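Before we get to this week's exercise, a word of thanks to everyone who stayed behind after the last session to help me roll up the paper. It's a small kindness and it saved my back.

## Handout 2: Setting the Table for Small-Object Packing

We spent the first session talking about boxes, and I promised that the second would be about everything around the box. I know that sounds like a step backward, but please bear with me. A good packing table does half the work before you pick anything up, and a bad one will have you hunting for a lost washer at the end of the afternoon (ask me how I know).

Start with the surface. Clear a table and lay a long sheet of white paper down the length of it. Plain is best. Small things show up beautifully against white, and so do crumbs, grit and the odd bit of fluff you'd like to keep out of the box. If one sheet won't reach, let two sections meet, and don't fret over a crease at the join - just keep your smallest pieces away from it.

Next comes the box. Stand it open at one edge of the paper, never in the middle, so that you keep a clear stretch for sorting. I like a dark box for this, since you can find its edges at a glance when your eyes are on something else.

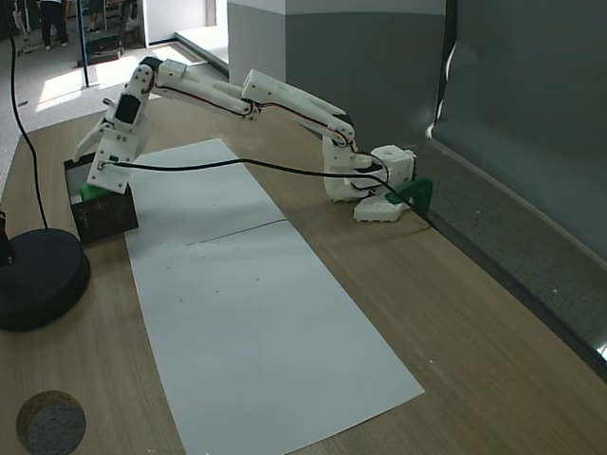 *Page last changed: Saturday, September 18, 2021*

The black box on the white sheet is a nice case of what I mean by contrast, and the bright green piece inside it is another. Even partly covered, a color like that is hard to miss. When you pack for someone else, think about what they'll see first when they look in, and let a bright item help them along.

Now, the exercise. Please work in pairs and take turns.

1. Lay your paper and put your open box at one end.
2. Sort your pieces on the paper by size, leaving a little room between the groups.
3. Pack the heaviest piece first, low and flat.
4. Fill the gaps with tissue. Snug is fine - squashed is too much.
5. Have your partner unpack it all and tell you, kindly, what was awkward.

For the written part, 200 words on what your partner found awkward will do nicely. Those of you taking the Grarham option should write 500 and include a sketch of your table.

Spare paper is on the shelf by the door, and the Rostora tissue is in the drawer underneath. Bring your own box if you have a favorite!

Harriet Nguyen-Tran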